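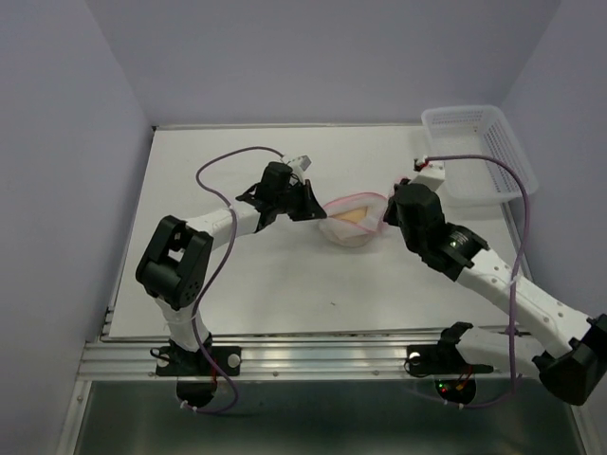

# Briltley to Open Shared Laundry Center in Teltberg

TELTBERG, 28/08/2022 – Briltley, the housing services company, will open a shared laundry center on Arain Street in Teltberg next March. The center will serve 600 apartments in the Kosau housing development and the older buildings on its north side, most of which have no washer hookups.

The center takes over the ground floor of a former furniture store. Work on the drains and electrical supply has started. Briltley has signed a lease on the space and expects to receive the machines during the winter.

## What the center will offer

- 40 washers in two sizes, with dryers along the back wall
- 3 oversized machines for comforters, rugs and curtains
- Folding tables and a seating area facing the street
- A sink for hand washing
- A drop-off counter for residents who want their wash done for them

Residents of the 600 apartments will use a key card to start the machines and will be billed monthly. Other Teltberg residents can pay at the machine by card or with coins. Prices will be posted at the door and on the Briltley website before opening day.

## Mesh bags for small items

Every household in the service area will receive a starter pack with a key card, a printed guide to the machines and a zippered mesh wash bag. Small and delicate items such as bras, tights and baby socks can go through the wash in the bag, where they are less likely to snag or slip behind the drum seal. Briltley's repair records show 88 service calls in the past year at its existing laundry rooms for small items stuck in pumps and door seals.
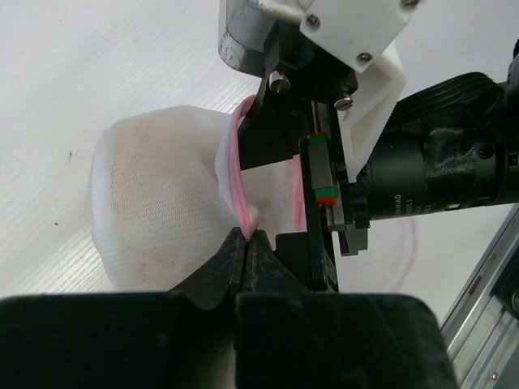
The guide asks users to close the zipper fully, fill bags no more than halfway and wash them with a few larger pieces so the load stays balanced. Bags should be left open to air dry between washes. Extra bags will be sold at the drop-off counter.

## Old laundry rooms to close

The basement laundry rooms in the Kosau development will stay open until the new center is running. After that, Briltley will remove the machines and convert the rooms to bicycle and stroller storage. Residents with unused credit on their current laundry cards will have the balance moved to the new key card. No form is needed.

Residents who cannot carry laundry to Arain Street may ask for pickup and return at no extra charge. Requests can be made at the Kosau leasing office once key cards have been handed out.

## About Briltley

Briltley runs laundry rooms, storage areas and mail rooms for apartment buildings in Teltberg and nearby towns. Its main office is in Teltberg.

**Press contact:** Briltley Press Office, Teltberg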